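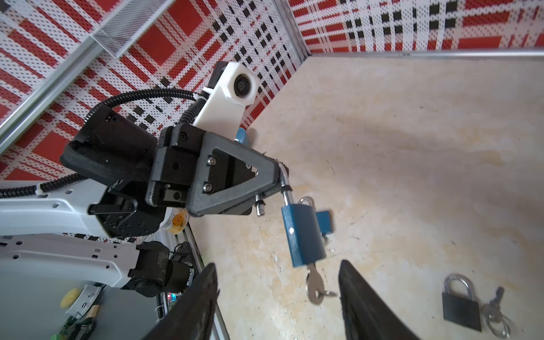 Fustley Two-Arm Bench Set - planning and buying page

We get a lot of letters from people who have more or less made up their minds to put a pair of small arms on a bench, and who would like somebody to walk them through what it will cost before they go to their manager with a number. This page is for them. It is longer than our other product pages, and you are welcome to skip down to the part you need, but if this is your first bench I'd put the kettle on and read it through.

What comes in the set

The Bench Set is sold as one item. You get two arms with grippers, a wrist camera and printed bracket for each, the base plates, the cable conduit with a bag of ties, two power supplies, and the hand tools for putting it all together. Two arms, because so much of what our customers want to try is the fiddly sort of job where one hand holds and the other does something - locks and keys, lids, plugs, anything that hangs or swings.

The table, the computer and the walls are not in the set. We used to bundle a table, and it was a perfectly good table, but freight on it was miserable and half of our customers already had one they liked better.

Prices

Bench Set, complete: $2,069
Enclosure kit (aluminum rail, corner brackets, one clear panel): $627
Spares box (fingers, screws, one bracket, one length of conduit): ask us, as it depends on which fingers you choose

Shipping is quoted separately. Schools and training shops can write to Yutong Jia in our Rundham office for the education price, and please do ask even if you aren't sure you qualify.

Setting a budget that holds

The arms are the easy part of the budget. What catches people is everything that sits around them, and Zeyu Dai, who has helped more customers through their first order than the rest of us put together, likes to see $700 set aside for the bench itself before anybody signs anything. That covers a solid top, a power strip with a switch you can reach from your chair, lighting that doesn't change with the afternoon sun, and something for the walls. A printed cloth or board will do nicely for walls. Pick it early and keep it, so that your recordings from March and your recordings from June have the same background.

Then there are the things you will be handling. Put them on the list as a line of their own! Padlocks are a good example. You'll want more than one size and more than one color, with spare keys, and you will want to buy them all in one go from one seller, because the next batch may have a stiffer shackle and then you are adjusting your grip all over again. Mingxuan Qian keeps ours in labeled trays and still loses keys.

Fingers are a wear item. The standard pair is matte black and the edges scuff with use, which does no harm by itself. We suggest changing them after 2,000 hours, or sooner if small metal parts start to slip. If your work is mostly thin things like key rings, tell us when you order and we will talk about the narrow tip.

Room and power

Leave enough depth behind the arms for the conduit to loop freely through the full swing of the wrist. A cable that is tidy with the arm parked may be pulled tight with the arm stretched out, so move each joint by hand before you trim a single tie. Each arm has its own supply, and both can share an ordinary wall circuit with a computer.

Lead times

Sets ship from Rutside in the order they are paid for. December is always slow - if you have money that must be spent by the end of the year, please get the purchase order to us by the end of October and we'll do our best by you.

The older Feng brackets fit the current wrist, so if you bought from us before the change you can keep them and we will take that off the price. Guoqing Zheng handles trade-ins and can tell you from a photo of the screw holes which one you have.

Questions before ordering go to Xiaoqing Hao, who is at her desk from 9 a.m. and would much prefer a phone call with a half-finished plan to an email with a finished one.

We use cookies to remember your basket and to see which pages are read. Accept all | Manage settings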